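Plelamel Play Kitchen Food and Dish Set - Six Months In

Rating: 4.5 out of 5

I have bought a lot of play food over the years. Some for my own two kids, some for the church nursery, and a whole bin of it for the afternoon program I help run, where 10 to 12 children share one kitchen corner and nothing stays nice for long. So when I say the Plelamel set is the one I would buy again tomorrow, please know it has been up against some competition!

We ordered ours in March from Flurkeo, after our old Gritedo set had finally lost too many lids and halves to be any fun. It came in a plain brown box with everything in one big bag - no fancy tray, no twist ties, which I was thrilled about. We had it washed and on the table before snack time.

The colors are what got me first. I am so tired of primary-color plastic that hurts your eyes from across the room. The dishes in this one are soft, dusty shades that look like something out of a real cupboard, and then the food is bright, so the food is what you notice. A strawberry looks wonderful on a pale plate. The kids started "plating" things almost right away, moving one piece an inch to the left and standing back to look at it, like they do on the cooking shows.

The plates are oval, and I didn't expect to care about that, but I do. A round toy plate holds one thing in the middle. On an oval one you can put a main dish and a side, and small hands can grab it by the ends. Ours get carried across the room all day long (tipped, usually) and I haven't found a crack yet.

The saucepan is my favorite piece. The handle is long, long enough that a four-year-old can stir with one hand and hold on with the other, and it doesn't flop around where it joins the pan. With the Gritedo pan we were pushing the handle back on every single day. My one gripe is that the long handle sticks out past the edge of our little Fawzy stove, and somebody's elbow catches it sooner or later. We've taught everyone to turn it toward the wall, same as at home.

The food is a good size too. The fruit is chunky enough for a toddler to hold and I've never once lost a piece down the heater vent, which I can't say for the peas we used to have. The orange half has its segments showing on the cut side, and it gets used for everything: juice, a garnish, a hat for a bear.

And then there's the ketchup. Oh, the ketchup. I would guess it's in every meal served in that corner, including breakfast and birthday cake.

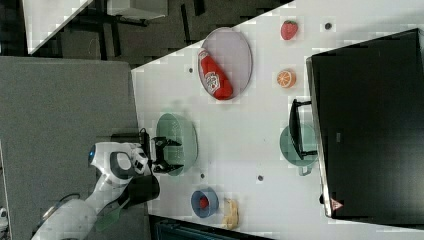
Do the pieces need any special care?

Warm water and dish soap have been enough for us, with a towel dry before they go back in the bin. I keep them out of the dishwasher.

What would I change? I'd add a third plate, first of all. Two is an argument waiting to happen when you've got more than two kids. I'd also like a lid for the pan. And a drawstring bag for storage would be nice, though ours live in an old dishpan under the stove and that works fine.

Worth the money, and I've already put a second set on the list for my sister's little one.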